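Listening While You Work: Audiobook Tips for the Kitchen and the Garage

By Milagros Urrutia 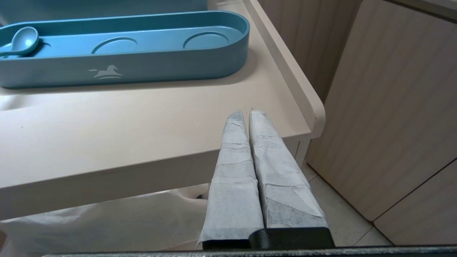
Before you buy a speaker

Every site that covers audiobooks wants to sell you a "kitchen speaker." I have been through two of them. The first was a Larnora, which had a soft rubber skin that was supposed to shrug off splashes. It shrugged off water fine. It did not shrug off bacon grease, and after one winter it felt like a used candy wrapper no matter what I wiped it with.

My advice is to try the phone you own first. Stand it in a dry cereal bowl or a wide mug with the speaker end down. You will read that this "doubles the volume." I don't believe that, and voices do get a bit boomy, but it's enough to hear a narrator over a simmering pot. It is not enough for the range hood. I haven't found anything that is, short of turning the hood off.

Keep the phone clean

People swear by zip-top bags. A thin sandwich bag works, and you can tap pause through it with floury fingers. The thick freezer kind muffles the sound and half the taps don't register. Squeeze the air out and put the phone in with the screen against the flat side, away from the seam.

Skip the waterproof pouches with a neck cord. I tried one while washing dishes and it swung into the sink on the first bend.

If your app lets you set the lock screen buttons, change "next chapter" to "skip forward." One wet thumb on "next chapter" and you're hearing who did it.

Match the book to the job

I used to think this was nonsense and I still think most of it is. There are charts online that pair genres with chores, thrillers for ironing and so on. Ignore them. The only split I've found worth making is between jobs where you measure and jobs where you don't.

Peeling, chopping, sanding, folding, scrubbing the oven: anything goes, including long history with a lot of names in it. Baking from a recipe you don't know, cutting boards to length, mixing paint: music, or a book you've heard before. I once put salt into a cake twice during a chapter on the siege of somewhere or other, and I couldn't tell you a thing about the siege either.

In the garage

Do not wear earbuds under ear muffs with a saw running and the book turned up over it. I know people do this. If you need the volume high enough to follow a story through hearing protection, the protection isn't doing much for you. Pause the book, make the cuts, start it again. A whole afternoon of cuts is rarely more than a few minutes with the blade moving anyway.

For hand work, one earbud is plenty. Keep the cord, if there is one, inside your shirt. Better still, no cord.

Sawdust gets into charging ports. A bit of painter's tape over the port keeps it out, and it peels off clean if you don't leave it there until November like I did. If the port is already packed, turn the phone off and use a wooden toothpick, gently. No pins.

Speed settings

The apps all push faster listening now. Irnis, the one I use for library loans, asked me last month if I'd like to "finish more books" by setting everything to 2x. I would not. At that speed I can follow the words and I can't tell you the next day what any of them were. A small bump is fine for a slow narrator. I leave it at normal for anything with more than one voice.

The sleep timer is a better tool than the speed button and hardly anyone mentions it for chores. Set it to 31 minutes, start on the worst closet in the house, and quit when the voice does. Why 31? My app adds a minute to everything and I've stopped arguing with it.

Old discs and tapes

If you have books on CD from yard sales, wipe from the center straight out to the rim with a soft dry cloth, never in circles. Toothpaste as a scratch remover is repeated on every tips page I've seen. I tried it on three discs from a set that was skipping. One got a little better, two got worse, and the whole kitchen smelled of mint.

Store the boxes upright on a shelf away from the stove. Those cardboard library sets from around 2000 were glued cheaply and the trays let go if they get warm. A dab of plain white glue and a heavy cookbook on top overnight will fix one.

Things I wouldn't pay for

Shower speakers. The Protov one came with a suction cup that held to my tile until I left the room.

Alhassan "narration" earbuds. They may be good earbuds. I heard no difference in the voice setting, on or off.

Any subscription that brags about 700 free titles. Scroll down the list before you give them a card number. Check what your library lends first.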